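Report on the visit to the Salthorpe manipulation laboratory
Filed by Ratih Yusof, 2018-06-06

A delegation from Stirberg visited the Salthorpe laboratory at the invitation of Frida Egilsson, who leads its work on learning from demonstration. The purpose of the visit was to review the results of the Dodano study before a decision on further joint work.

The morning was given over to the method. Dodano collects its training material without a robot arm. A person carries a gripper tool fitted with a camera and performs the task by hand, and the recorded views and finger movements are later used to train a control policy. Þröstur Sveinbjörnsson explained that the study rests on 2000 such demonstrations, gathered by 9 operators since December. Operators receive one page of instructions and are otherwise left to work in their own way.

Our group asked how far the policy depends on the starting position of the object. Mr. Sveinbjörnsson replied that early versions failed whenever a container had been tipped over, as nearly all of the first recordings began with it upright. The team has therefore added sessions in which the operator begins with the container on its side.

After lunch we were taken to the recording tables, where work on wire-mesh baskets was under way. Mesh is regarded as a difficult case. The background shows through the openings, and the thin wires give the vision model little to hold on to.

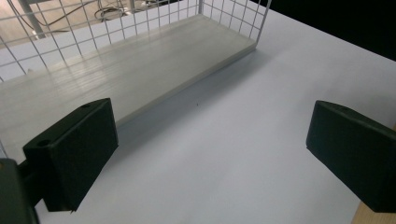 Each operator completes 24 demonstrations in a session and then rests. Recordings are checked the same day, and those in which tracking was lost are set aside. Valdemar Vigfúsdóttir, who attended for our technical office, asked whether the rejected recordings are kept. They are, and a separate paper on them is planned.

The laboratory has not yet tested the policy on a second model of arm. Ms. Egilsson agreed to send the evaluation protocol to Stirberg, and 2 members of our staff will return to observe the trials on the Holst arm.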